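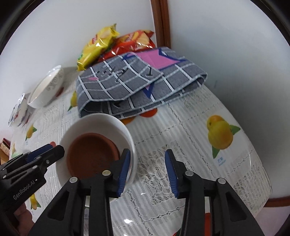
Re: [collect] Nested bowls – how many is enough?
From: Joana Esteves
Date: January 24, 2019

Hello all,

Replying to Teodoro's message, quoted at the bottom for anyone who missed it.

I'd keep the bowl inside the bowl for a while longer. With the brown one sitting down in the big white one you've got a rim to grab and not much room to get at it, and that's exactly where the Neves set is thin. I went through the 655 we have so far and far too many are plain lift-and-put-down on a clear bit of table (my fault, I wrote that task sheet!).

The folded cloth can stay behind the bowls, and so can the snack packets. Shiny film gives the model a hard time, so let's have plenty of it. Same goes for the lace tablecloth with the fruit on – Vitória wanted to swap it for a plain one and I'd really rather she didn't. People's tables look like that.

Two things I would change. Start with both grippers open, every time, and shift the big bowl a bit between goes. Hélder found 40 in a row at Celham where it hadn't moved at all, and those are nearly useless to me.

Can somebody tell me if the Zedix upload is still choking on long files?

Joana

Teodoro Esteban wrote:
> We've got 200 of the nested bowls now and Matilde is asking
> if she can move on to folding. Do you want more, or shall
> we clear the table and start on cloths?
> Teo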